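Ellidik manipulation data working group
Minutes, Feb 26, 2024

Present: Ratih Govindasamy (chair), Ngan-ling Chung, Adi Sumampouw, Khairul Sutanto
Apologies: Aicha Mahrous (comments sent in writing, read under item 3)

1. Previous minutes
Accepted with one correction. The storage quota for the Kartha server was recorded against the wrong project. RG has amended the file.

2. Collection status
AS reported 340 episodes recorded for the pharmacy tabletop task, of which 321 passed the automatic check. The remainder failed on timestamp gaps between the wrist stream and the joint log. AS does not propose to repair them. Agreed to delete the video and keep the logs.

The target for this task stays at 2000. KS asked whether the target counts episodes or distinct grasps. RG confirmed episodes, as written in the December plan.

NC raised the labeling of carton grasps. Annotators have been using "held" for any segment in which the carton is between the fingers, including those where the object is tilted toward the camera. Two annotators have used "inspect" for the same thing. The label guide has no entry for a printed face turned to the wrist camera.

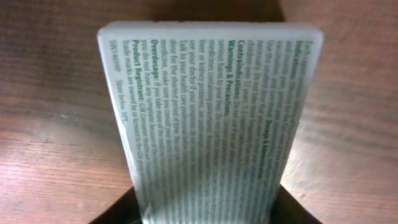 Carton in grasp, wrist view, printed side toward camera.

NC noted that headings such as "Warnings & Precautions:" and "Dosage & Administration" can be read at this distance, but much of the body text cannot, and the lines run sideways. Any text reading step would need to rotate the crop first. KS said text reading is out of scope for the current policy and should be treated as an auxiliary label only.

Agreed: "held" is kept for all grasped segments. A second field, "face", is added with the values printed, edge and unknown. NC to update the guide and relabel the first batch.

3. Instruction text
AM's written comments were read. She objects to instructions that give only a category ("pick up the medicine"), on the grounds that they cannot be scored when more than one candidate is on the table. She asks for brand, color or shape in every instruction, with at least one paraphrase per episode.

KS disagreed in part. Operators at the Etholm site write short instructions because that is how users will speak, and the model should see some of these. RG suggested a flag for ambiguous instructions. Accepted. Flagged episodes stay in training and are left out of scoring.
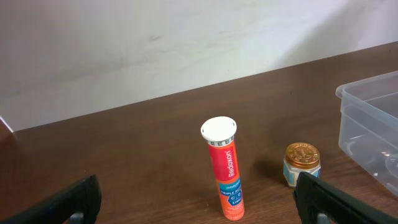

Scoring rules for multi-object layouts were discussed next. KS presented a draft in which an episode is scored on the first object lifted, with no credit for a later correction. AS asked how nearby objects are to be recorded, as the current form has a field for the target only. With the Redoxon tube as target, for example, the small jar with the copper-gold lid stands right beside it, partly behind the right finger, and the form has no place to enter it. KS will add a field for neighbors, with a yes/no for partial occlusion by the gripper. Clear containers are to be entered as well, even where only part of one is in view. The draft was otherwise accepted.

4. Annotation tool
Stovon still drops the last segment when a file is closed without saving. NC has a workaround — export before closing — and will add it to the guide. RG to ask for a fix in the next release. AS reported that 24 files were affected and have been reopened for labeling.

5. Any other business
KS requested that operator IDs be removed from exported file names. Agreed. The mapping will be kept on the Kartha server with restricted access.

Actions
NC: update label guide, add "face" field, relabel first batch
AS: delete video for failed episodes, finish reopened files
KS: revise form and scoring draft, circulate to AM
RG: Stovon fix, ambiguity flag, file name change

Next meeting to be set by RG once the relabeled batch is in.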